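Speaker notes: "Why Your Matching Game Is Too Long"
Casual games evening, Sokdale library, upstairs room
Slot is 25 minutes, so aim for 20

Opening

Say hello. Thank Myrtle Mahmoud for the invitation and for the extension cord. Wait for the people at the back to finish unwrapping things.

I make tile games. Gullau is the one you may have played in a dentist's waiting room. You match two lanterns, the lanterns go away, and you feel briefly competent. We launched it with 400 levels. Tonight is about why it now has 330, and why I'm happier.

Ask: who has ever finished a free matching game? Leave a real pause. If Dolores puts her hand up, ask her which one, then move on before she gives the plot.

Where people quit

In April we looked at where players stopped for good. I had expected the hard levels. I was rather proud of the hard levels. The big drop was at 107, a level so plain that I had to open it to remember what it looked like. Green tiles, a pond, a frog in the corner.

Daichi Katayama built it on a Friday, hm, don't say Friday. Say "late."

Players weren't stuck on it. They cleared it first try and closed the game. Level 106 was the same with a different frog.

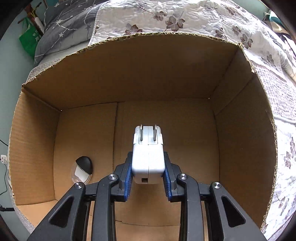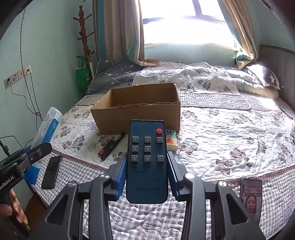
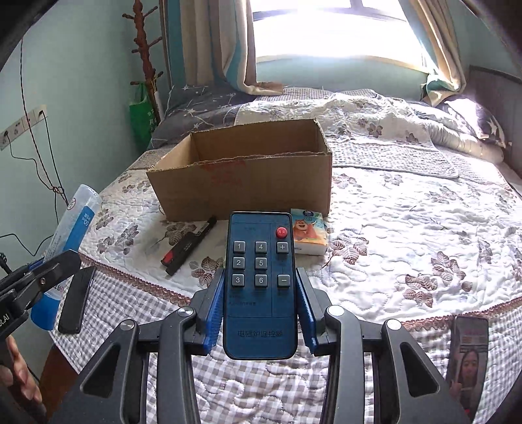 White power adapter first, then the dark blue remote control twice.

What we cut

Seventy levels. Read the rule out slowly: if two neighbors on the team couldn't tell two levels apart with the sound off, one of them went. Xiomara Pruitt argued for the underwater set and won most of it. I argued for the clock tower and lost all of it. I'm over it.

The shuffle button

Old version: shuffle cost coins. Nobody wants to pay for a board we dealt badly. New version: you get 2 free shuffles per board, and the deal is checked so a pair is always open at the start. Complaints moved on to the music.

Play the music here, ten seconds. Stop it before the flute.

The timer

Take a vote: timer on or off? Whatever the room says, tell them we made it a switch in the menu, off by default. Kaisu Keskinen tested both and played longer without it, though she also says she forgot it was running.

If there's time

Ravomau, the next game. Matching three instead of two, yes, I know. Show the title screen only. The middle part crashes.

Questions

Likely ones: will there be a version without ads (yes, paid), will the clock tower return (ask Xiomara), is the frog all right (he's in level 12 now).

Remember to give back the extension cord.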